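Subject: Re: [restesora-players] Getting the Lantern Cloak before the winter map closes
From: Elsa Riihimäki
Date: March 3, 2023

Hello again everybody,

I meant to answer this last night, and then I logged in "just for a minute" to check a vendor price and you can guess how that went. So a longer letter this morning, with coffee.

Shiuli Chowdhury wrote:
> Hi all, I came back to Restesora in December after a long break
> and I'm trying to put together a frost warden. Everyone in Kolterby
> seems to be wearing the Lantern Cloak. The wiki page says it drops
> from the ferry boss, but I've done the ferry so many times I know
> the captain's speech by heart and I've never seen it. Is the page
> out of date? And is it even worth the trouble at level 195?
> Thanks, Shiuli

Shiuli, welcome back! The page is out of date, yes. The cloak was moved off the ferry when they redid the harbor, and it now comes from a quest chain that starts with the old lamplighter behind the Kolterby chapel. He only talks to you at night in game time, and you have to have finished the harbor story first (the whole thing, including that dull errand with the herring barrels). If he just grumbles and turns away, it's almost always the barrels.
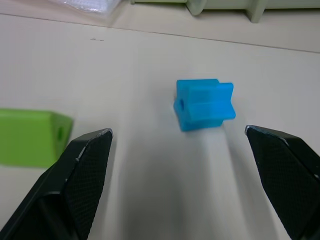

Orvokki Kokkonen mentioned when I asked in guild chat that the lamplighter will also ignore you if you still have the old ferry quest open in your log, so drop that one before you go looking for him. She lost a whole evening to it, standing in the rain behind the chapel trying every emote she had.

Once he does talk, it goes like this, and I'll try to be brief, though you all know me.

1. Take the unlit lantern up to Dendmont. Don't use the fast travel stone! The lantern goes back to the lamplighter if you do, and you have to walk down and fetch it again. The road is long but pretty, and the wolves mostly leave you alone if you keep to the left side of the river. At the top there is a shrine with 4 bowls of oil. Fill the lantern from the one that smokes. The others give you a debuff that lasts until you rest at an inn, and the Dendmont inn is not cheap.

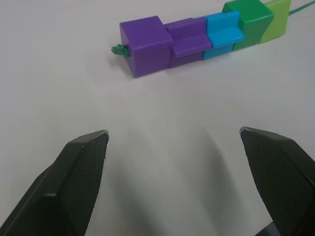 2. Bring the lit lantern down through the mine. This is the part people complain about. Your lantern hand is taken, so no shields and no two-handed weapons, and if you get knocked down the flame goes out. For a frost warden I'd swap in the slow aura and simply walk. You really don't need to fight most of what's in there. Paavo Niskanen did it on his healer wearing nothing but cloth and said the spiders at the second lift were the only thing that worried him.

3. Talk to the lamplighter again and pay him. He wants 400 silver, which felt like robbery the first time, but it's a one-time price and your other characters on the account get the cloak for free from the same fellow.

Now, is it worth it? At 195 I would say yes, very much, but maybe for a different reason than the folks in Kolterby would give you. The armor on it is nothing special. What you want is the glow, which builds while you stand still and then goes off as a ring of warmth when something hits you. It clears frost from your friends and, for reasons I have never understood, leaves your own frost stacks alone. With a warden that means you can sit right in the middle of your own storm and keep the party comfortable. Mine carried me all the way to 314 before I found anything I liked better, and I still wear it for looks.

If you play mostly alone, though, I'd put it off. The Vuorinen mantle is easier to get and does more for one person, and you can buy it outright from the tailor if you've been saving your tokens.

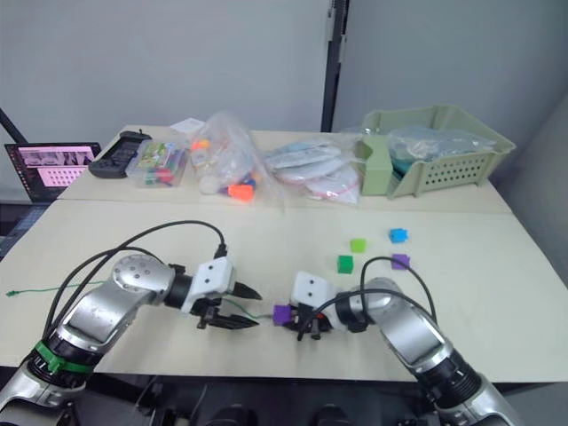
Table with two robot arms.

One more thing before I let you go. The winter map closes with the next big patch, and the Dendmont road closes with it, so do step one soon even if you leave the rest for later. The lit lantern stays in your bags as long as you like. I'm usually on in the evenings and very happy to walk the mine with you, and I think Orvokki Laitinen still needs it on her second character, so we could make a little outing of it.

Would somebody with an editor login please fix the wiki page? Mine stopped working after they changed the sign-in, and I've written to them twice.

Warmly,
Elsa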